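About the Tollholm Center

Home / About / Who we are
Page last reviewed Wed 19 June

The Tollholm Center for Law and Public Technology is a research and teaching center at Lindsay Law School. We study how state and local governments buy, use and retire computer systems, and what the law says when those systems affect the people who depend on them. We teach courses, run a clinic, host fellows and publish papers that anyone can read without a subscription.

The center opened as a reading group that met in a classroom after evening classes. The school gave it a formal status, a small budget and an office in the second February of its life. We have 23 people on the payroll today, counting faculty, research staff, fellows and the clinic team. A few of them split their time with other parts of the school.

What we work on

Most of our work is about ordinary government systems. Benefits portals, court scheduling software, permit databases, license plate readers, school enrollment tools. These systems get less attention than new consumer products, but they decide whether a person gets a hearing on time or a notice in the right language. The rules that cover them are spread across procurement codes, public records acts, administrative procedure statutes and the contracts themselves, and the contracts are often the hardest part to get hold of.

Our research is grouped under four headings.

Public contracts. We collect and compare the terms that agencies agree to when they buy software. We look at who owns the data at the end of a contract, who pays when a system fails, and whether the agency may let an outside expert test the product. Our contract library holds agreements from 21 states and is open to researchers on request. Some of the agreements came to us with parts blacked out, and we keep a note with each one saying what is missing and which exemption was claimed.

Notice and appeal. When a system helps to make a decision, the person affected usually has a right to be told why. We study what those notices say in practice and how the courts have treated them. Work under this heading is mostly case law, with some field interviews.

Records and retention. Government records are kept on schedules that were written for paper. We look at how those schedules apply to logs, model versions and chat messages, and we draft sample language for archives that want to update them.

Standards and testing. Statutes more and more often refer to technical standards that are written by private bodies and sold for a fee. We write about how that came to be, what it means for public access to the law, and how smaller agencies can take part in the drafting.

We don't lobby for or against bills. Staff do answer questions from legislative offices of any party, and when they give testimony in a hearing, we post the text on the Publications page by the end of the same week.

Teaching

The center offers courses to students in the J.D. and LL.M. programs. Technology and Administrative Law runs every fall. Government Contracts for Software runs every spring and has a cap on enrollment, with a waiting list kept by the registrar. A writing seminar is offered when faculty schedules allow, usually in alternate years.

Students from the engineering and public policy schools may cross-register. They don't need a legal background for the fall course, though they should expect a heavy reading load in the first weeks. The spring course does require either the fall course or permission from the instructor.

We also run a short winter course for working lawyers in city and county attorneys' offices. It takes place over 2 days and carries continuing education credit in most states. Please check with your own bar before you register – we can supply the forms but can't confirm how your state will count the hours. 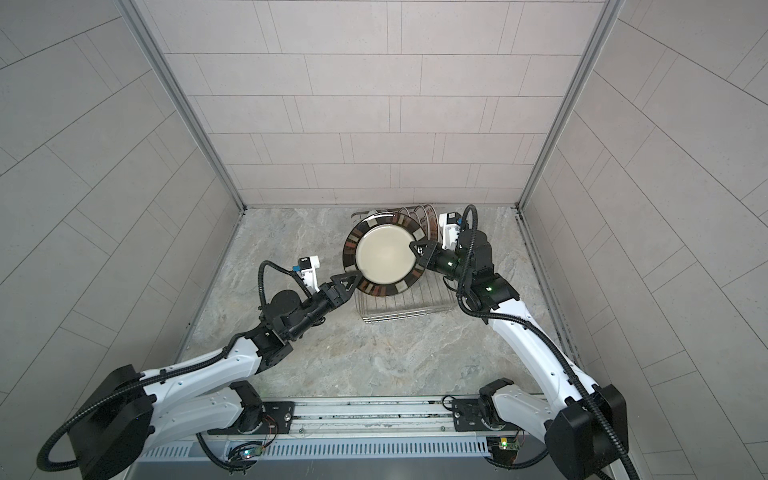
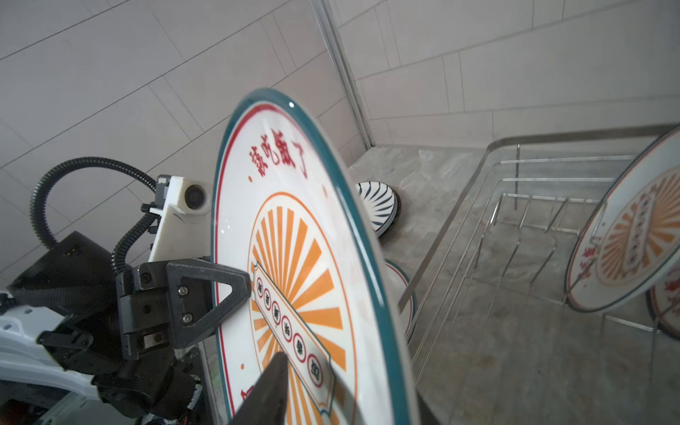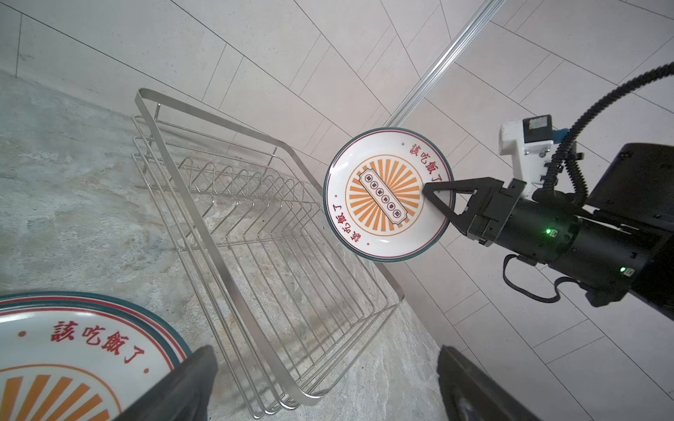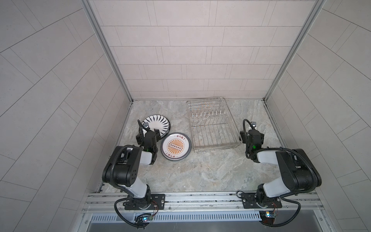 The Broriseck Clinic

Students in the Broriseck Clinic represent real clients under the supervision of licensed attorneys. The clients are mostly tenants' groups, small nonprofits and individuals who have been refused records or denied a benefit. The clinic also takes a limited number of matters from small towns that need help reading a software contract before they sign it.

Clinic students enroll for a full academic year. They spend the first part of the fall on interviewing, file management and public records procedure, and then take on a share of the clinic's open matters. Each student works with a partner. Credit is given at the end of the spring term, and a student who leaves at midyear receives none, so please think about your schedule before you apply.

The clinic can't take criminal matters, immigration matters or disputes between private businesses. If you write to us about one of these we will try to send you a list of other offices. We aim to answer every request for help in writing, but we take new clients only at the start of each term.

The Brodovis Fellowship

Brodovis Fellows spend a year at the center working on a project of their own choosing. Past fellows have included agency lawyers, a court clerk, software engineers and a reporter. Fellows receive a salary, health coverage, an office and full library access. They aren't required to teach, though many give a guest lecture in the fall course.

A fellowship project should have a clear question and a result that somebody outside a university could use. A report is fine. So is a set of model contract clauses, a data set with good documentation, or a plain-language guide for the public. We received 66 applications in the last round. We don't publish a score sheet, but the people who read the applications are asked to look first at whether the work can be finished in a year by one person.

Non-resident fellows are appointed for a longer term and keep their regular jobs. They join project meetings by video, review drafts and come to Lindsay when there is a reason to. The position is unpaid, and travel is covered. We make these appointments by invitation, but we are glad to hear suggestions.

How we are funded

The center's core budget comes from the law school. This pays for faculty time, the clinic's supervising attorneys and the building. Research projects are paid for by grants from foundations and, in some cases, from public research programs. The Brodovis Fellowship has its own endowment.

We don't accept money from a company for research on that company's products, or on a contract to which it is a party. We do accept general gifts from companies and law firms, within a limit set by the school. All gifts and grants are listed in the annual report with the amount and the stated purpose. Donors don't see drafts before anyone else does.

Authors disclose outside work in a note on the first page of each paper. If you think a disclosure is missing or wrong, write to the office and we will check it and correct the online copy if needed. Corrections are dated and stay on the page.

Publications and events

Working papers go up on this site as soon as they have been through internal review. They are marked as working papers until a journal or press has accepted them, and then we add the citation and leave the earlier version in place. Most of our papers may be copied and shared for any noncommercial purpose. The license is given at the foot of each one.

The lunch talks are held during term in the ground floor seminar room and are open to everyone. Lunch itself is for people who sign up ahead. Talks are recorded only when the speaker agrees, so please don't count on a recording. The spring symposium is a larger event with paid registration, free for students and for public employees.

We have a newsletter that goes out once a month in term time. It contains new papers, event dates and job postings, and has no advertising. The sign-up form is on the Events page, and there is an unsubscribe link in every issue.

Working with us

Research assistant positions are posted at the start of each term and are open to students from any school in the university. Pay follows the university's hourly scale. Most of the work is reading and coding contracts, checking citations and filing records requests. It is slow work at times, and we look for people who are careful.

Agencies that would like to share contracts with the library should write to the contracts project before sending files. We will ask whether the documents have been cleared for release and in what format you hold them. Scans are accepted, but searchable files save us a good deal of time.

Reporters can reach the center through the law school's communications office. For questions on a paper, the author's address on the title page is the fastest route. We can usually find someone to explain how a procurement rule works, but we don't comment on the clinic's open matters.

Visiting

The center is on the third floor of the law school building at Lindsay. The elevator is to the left of the main entrance, past the library doors. Visitors sign in at the front desk and should bring a photo ID. The contract library's reading table can be booked for half a day or a full day, and laptops are fine. Street parking is metered on weekdays. The garage behind the building is for permit holders until the evening, when it opens to the public.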